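Weltden Technical Supply
Training Equipment > Computer Hardware > Teardown Units

Cenham Open-Case Desktop Unit

The Cenham Open-Case Desktop Unit is a reclaimed office computer supplied for instruction in hardware assembly, part identification and cable routing. It is intended for technical colleges, repair workshops and adult learning programs. 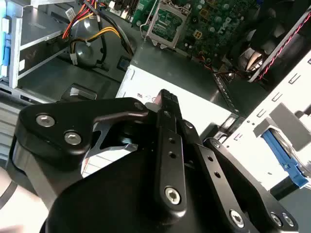
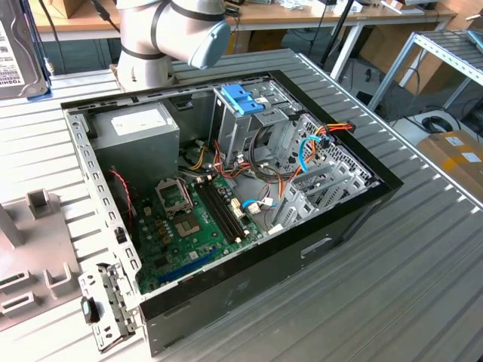 Each unit is supplied with the power supply, motherboard, drive cage and internal wiring in place. The processor is removed before shipment and the socket is left empty, so that learners may practice opening and closing the load plate without risk to a working chip. Practice processors are sold separately in packs of 4.

Unit contents
Desktop tower with removable side panel
Power supply with original cable bundles
Motherboard with memory slots and expansion slot
Drive cage with release latch
Printed parts chart, 2 copies
Bag of spare case screws, quantity 12

Condition
All units are used equipment. Scratches on the outer shell, worn labels and slight differences in cable length are to be expected and are not grounds for return. The make and model of the board may vary from one shipment to the next. Customers who require matching units for a full class should state this on the order form, and Weltden will fill the order from a single lot where stock allows.

The units are sold for bench practice only. They are not tested as working computers and must not be connected to a wall outlet. The power supply must remain closed at all times.

Use on the bench
The tower should be laid on its side with the open face upward. A flat surface with good overhead light is recommended. Learners should wear a grounded wrist strap when handling the board, both to protect parts that will be used again and to form the correct habit early. Cables should be released by the connector and never pulled by the wire.

The Vermeulen Bench Mat and the Rendon Driver Set are suitable for use with this unit - neither is included in the price.

Ordering
Units are sold singly or by the pallet. Orders of 50 units or more are shipped by freight and require a loading dock or a lift-gate delivery, which must be requested in advance. Schools and public agencies may order by purchase order. No orders are shipped during the last week of December.

Returns are accepted for units that arrive with a listed part missing. The original carton should be kept until the contents have been checked against the parts chart.

Page revised May 2024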